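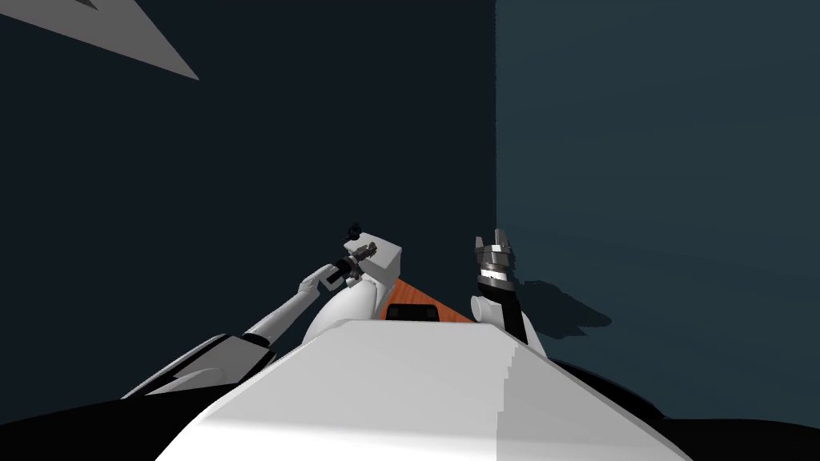 **Ticket: save file not loading after patch 2**
Game: Sostetow (publisher Gemov)
Platform: PC, bought in the Jilar store
Opened: 9/14/25
Status: solved, small question still open

Hello support team,

I play Sostetow since July and I never had a problem with saving. After the last patch, the game does not load my main save. It stops on the loading picture with the lantern, and after 30 seconds I get "Error 400: profile mismatch". The other two slots load normally.

What I tried already:

- Restarted the game and the computer
- Verified the files in the Jilar launcher (no errors found)
- Turned off cloud sync, then started again: same error
- Copied the save to another folder and put it back

My last save was made in the Hayashi district, just before the boat race. I do not use any mods.

**Reply from Gemov support**

Thank you for the clear report. Please close the game, open the save folder and rename "profile.bak" to "profile.dat". Keep a copy of the old file. Leave cloud sync off until the save has loaded once.

**Update from me**

I did these steps and the save loads now. I lost only the last part of the Hayashi district, and this is okay for me. I turned cloud sync on again and the save still opens.

One question remains: my controller settings went back to default. Are they kept in the same file? If yes, I will set them again by hand, but I would like to know it before the next patch.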